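31 December 2020

Crowding task, Stastley room, notes up to the break

Went through the last batch of the letter crowding runs with Anikó. Farus crashed again while exporting, same place as before, when the participant ID has an accent in it. Changed the ID by hand and it went through. Kristóf says he will fix the import script in February when he has time. Until then use plain letters only.

Display check first. Screen was reading 60 cd/m2 at the center after warm-up, lower toward the left side. Tamás thinks the left side has always been like that. I can't find it written down anywhere, so am writing it down now. Blinds closed, ceiling light off, desk lamp off. Viewing distance set with the string, not the tape, the tape is stretched.

Main thing today was exposure time. At 400 ms people move their eyes to the target and the crowding effect goes nearly flat. Nanna had warned about this in the planning meeting and she was right. Went down to short exposures and the effect came back for everyone except Inês, who has done this task so often that I don't think we should use her data for anything. She agrees.
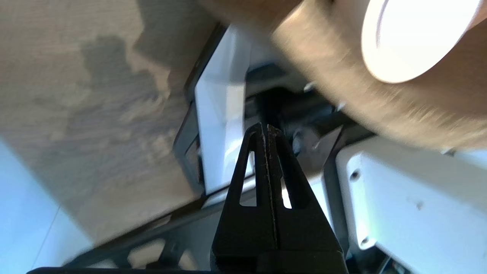
Gripper, tips nearly touching. Hand passing at upper right.

Flankers. The Deron letter set has a problem with the C and the G. At small sizes they get confused even with no flankers at all, so an error there tells us nothing about crowding. Anikó pulled the confusion table and it is mostly those two, with a bit of O and D. Options:

- drop C and G and rerun the short block
- keep them but score C/G swaps as correct
- go to tumbling E and forget letters

I prefer the first. The third is cleaner, and better for the children later on, but then nothing can be compared with the autumn data.

Accuracy for the unflanked condition, lower field, came out at 68 percent. Too low. It should be close to ceiling at that size. Either the size is wrong or the fixation mark is still on screen when the letter comes up. Looked at the code with Tamás and the mark does stay on for one refresh too long. Small, but it may be enough. Fixed in the local copy, not pushed yet. 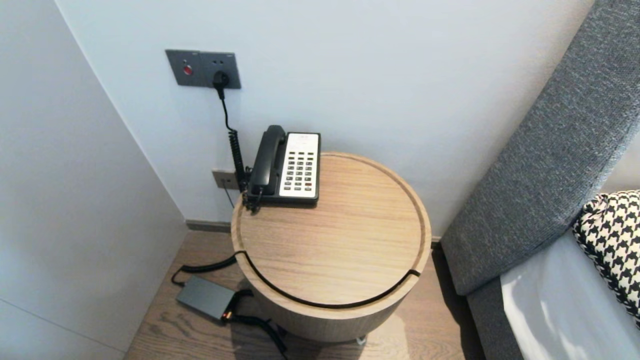
Upper field looks fine. Worse than lower, as expected, and the spacing curve has a sensible shape. Left and right about equal. I would not read anything into the small dip on the right, there are too few trials there, and some of them came from the run where the chin rest slipped.

Instructions need rewording. "Report the middle letter" was taken by one participant to mean the middle of the screen. Inês suggests "name the letter between the other two". Will try that.

Stojanovska chin rest: left clamp does not hold. Tightened it with pliers. Needs a new screw before the next session, Nanna is ordering.

To do:
- push the fixation fix (Tamás)
- rerun unflanked lower field, spacing 2 deg, without C and G
- ask Kristóf whether Farus can save the raw response times
- new instruction sheet, print in large type
- measure the screen again, left side too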